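Timcombe Felt Desk Mat, Large

Home > Desk > Mats and Pads > Timcombe Felt Desk Mat, Large

$95.00
Colours: Oatmeal, Charcoal, Moss (back in April)
In stock, ships from our Farnden workroom

I started making these because I was sick of my own desk. It's a hand-me-down with a lovely top that marks if you so much as look at it, and I'd been protecting it with a folded bath towel for longer than I'd like to admit. The towel slid everywhere, my pen went through the paper every time I signed something, and it looked like I was about to bathe a dog. So I bought a roll of wool felt, cut a rectangle, hated it, cut another one, and the third one is more or less what you're looking at on this page.

The Timcombe is a thick, flat, quiet piece of wool felt with a natural cork backing. You put it on your desk and then you put everything else on it. Keyboard, mouse, notebook, cup of tea, both elbows. It takes the chill off a cold top in winter (if you work in a sunroom like mine you'll know exactly what I mean) and it turns that clacky keyboard noise into something the rest of the household can live with.

What it's made of

The top is wool felt, 3 mm thick, dyed before it's pressed so the colour goes all the way through. If you nick the edge with a craft knife you won't see a white line. The backing is cork, glued down under weight and left overnight. I tried a rubber backing on the early ones and it gripped beautifully, but it left a ghostly grey outline on a painted desk belonging to a very patient customer. Cork grips nearly as well and I've had no complaints about marks.

The edges are cut clean and left unstitched. I know some people like a stitched border. I made a few that way and the stitching sat right where my wrists go, and after a week I'd picked half of it out.

Sizes

Small: 60 x 35 cm. Good for a laptop and not much else.
Large: 100 x 45 cm. This page. A full keyboard, a mouse with room to move, and a notebook off to one side.
Cut to order: send me your measurements through the contact page and I'll send back a price. I can go up to 267 cm in one piece, that being the length of my cutting table, and yes, somebody did want one that long (a sewing room with two machines side by side – it looked fantastic).

Please measure your desk before you order! Measure the clear part, too. Monitor stands, lamp bases and clamps all eat into the space, and a mat that has to bunch up around a lamp will never lie flat no matter what you do to it.

Which desks it suits

I get asked about this more than anything else, and the short answer is any desk that's flat and dry. Timber, painted, glass, laminate, they're all fine. On glass I'd pick Charcoal, only because the cork side shows from underneath and the darker felt seems to look better with it. Oatmeal is the one I'd choose for a plain white top. It warms it up without shouting at you, and phones and cables and all the other black bits and pieces that collect on a desk look a lot less harsh sitting on it.
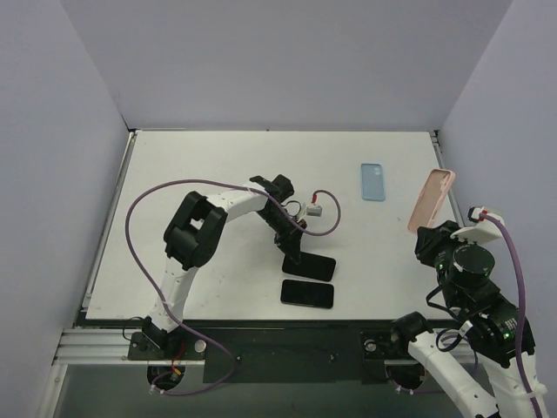
A plain white top with a couple of black phones on it.

If your desk has a textured top, or slats, the mat will still sit happily but you might feel the gaps when you lean on it. Doubling up with a sheet of our plain cork underneath fixes that, and I'm glad to cut one to match if you ask when you order.

Using a mouse on felt

It works. Optical mice track well on all three colours and I've been using one on mine every working day. The glide is slower than on a hard pad, so if you play fast games you may want a proper gaming pad on top. For spreadsheets and emails and too much online shopping, it's lovely.

Writing on it is a bit different. A single sheet of paper on felt feels soft under a ballpoint and you can poke through if you press hard like I do. Use a notepad, or get the Kistonum writing board, a thin stiff sheet that lies on top of the mat. I keep mine tucked behind the monitor and pull it out when there are forms to fill in.

Looking after it

Wool is very forgiving. Crumbs brush off with your hand or a soft clothes brush, and a lint roller gets the rest. If you spill something, blot it straight away with a dry cloth and don't rub. Tea and water will usually sit on top for a minute before they soak in, so you do have time to run to the kitchen. For anything sticky, use cool water and a drop of wool wash, dab it on, dab it off, and let the mat dry flat away from the heater.

Please don't put it in the washing machine. The felt would probably come through it, but the cork won't, and you'll be finding little brown crumbs in your socks for weeks.

New mats shed a bit of fluff for the first fortnight. Go over it with the roller a couple of times and it settles down. It may also smell faintly of sheep when you unroll it, especially on a humid day. I like it, my cat likes it even more. The smell goes after a few days with a window open.

Getting it flat

The large mat is posted rolled, felt side out, in a cardboard tube. When it arrives, unroll it and lay it cork side down with a few heavy books on the corners overnight. If one corner still lifts, roll it gently the other way for an hour and try again. Don't iron it – the glue softens with heat and you'll end up with a wavy patch that won't come out.

Postage and returns

Postage is free on orders over $100, so a large mat on its own falls just short (sorry, I know, that's annoying). Add a set of the Fu felt coasters and you're over the line. Orders go out from Farnden within two working days.

You can return an unused mat within 30 days and I'll refund the price of the mat. Cut-to-order pieces can't come back unless I've made a mistake with the measurements, in which case I'll recut it and cover the postage both ways.

Prices on this page current from January 1, 2020.

You might also like

Timcombe Felt Desk Mat, Small
Kistonum Writing Board
Fu Felt Coasters, set of four
Plain Cork Sheet, cut to size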